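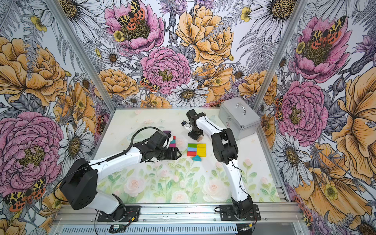 Open Day at the Astia Robotics Workshop, Stutden
Group project report, Automation in Everyday Life module
Written up by Yuzuki Oda
23 July 2026

Why we went

Our project question was "How do people teach a robot to do something fiddly with its hands?" We had read plenty by then, and the reading had left us with a lot of diagrams and not much feel for the thing itself. When Astia put up a notice that its workshop in Stutden would be open to visitors for an afternoon, our group of 3 signed up within the hour. I had never stood next to a working robot arm before, and I was far more excited than I let on in the minibus.

The open day ran as a set of short stops. You moved between them with a guide, and each stop had a demonstration and time for questions. We had 30 minutes at the one we cared about most, the two-arm table, and we used every one of them (and then got gently moved on).

The two-arm table

The stop is known in the workshop as Xavier, which is the name of the whole station and not of either arm. Two white arms with black joints are fixed along the front rail of a boxed-in table, and each one ends in a black gripper. The task is block building. Coloured blocks have to be picked up and set side by side so that they make a flat pattern, a bit like the wooden puzzles we all had at primary school.

What surprised me most was how pretty it is! I had imagined bare metal and warning tape. The walls of the box are papered with huge peonies, daisies and moths, and the tabletop has pastel roses printed all over it. One of our group asked whether that was just for visitors. The guide said no, the backgrounds get swapped regularly, so that the software does not learn to depend on a plain white surface. If a robot has only ever seen a red block on a blank table, a red block on a flowery one may confuse it. We had met this idea in our reading under the heading of "visual variety" but none of us had pictured wallpaper.

How the demonstration worked

The guide took us through it in order. First an operator moves a pair of hand controls and the arms on the table copy the movement. Each attempt is saved, with the camera views and the positions of all the joints stored together. The software that looks after the recordings is called Trakgate. It lets the team play back an attempt slowly and mark the point where a block was gripped or let go. After enough attempts the recordings are used to train a program, and then the program tries the job on its own.

Enough turned out to be a bigger number than we had guessed. For this pattern the team had kept 161 good attempts, and they were not finished. A further batch is planned for August, with the blocks starting in different places. We asked what happened to the bad attempts and were told that some are kept on purpose, when the operator fumbles a block and then recovers it, as the recovery is worth learning from.

We watched the operator first. The arms move more slowly than a person would, with little pauses before each grip, and I found myself holding my breath as the fingers closed. The right arm did the reaching towards the back of the table while we stood there, with a little tan block at its fingertips, and the left one worked close to the coloured ones in the middle. Keeping them out of each other's way is a skill in itself. The operator told us she had needed a good 60 hours at the controls before it felt natural.

Trying it ourselves

Then came the best part, because we were allowed a go. I was given one arm and asked to pick up a single block and put it down again. It took me five tries. My mistake was to keep looking at my own hands, when I should have been looking at the table. Depth was the other problem. From where I sat, the gripper looked as if it was right over the block when it was still well behind it, and twice I pinched thin air. My triangle, when I finally got hold of one, went down the wrong way round and I had to leave it like that.

What we learned for the project

Our draft had a section saying that the hard part of robot teaching is the program. We have rewritten it. A great deal depends on the person at the controls, on how steady they are and whether they do the job the same way each time, and we now give this a section of its own. We have also added a page on backgrounds and lighting, based on what the guide told us.

One question is still open. We wanted to know how the team decides that the program has learned the task well enough, and the answer was that they are still arguing about it. Some of them would count only a finished pattern, others would give marks for each block placed. We plan to compare the two ways of scoring using our own cardboard version of the puzzle, with people in thick gloves standing in for the grippers.

Things we would do differently

We should have agreed beforehand who was taking notes. All of us wrote down the same things in the first ten minutes and then forgot to write at all during the demonstration. Next time one person will write, one will ask questions and one will just watch. We also wish we had asked about the grippers in more detail, mainly how the fingers are chosen and how often they wear out, and I have sent that question on by email.

Thanks to everyone at Astia who answered our questions, and to the operator for being so patient with my triangle.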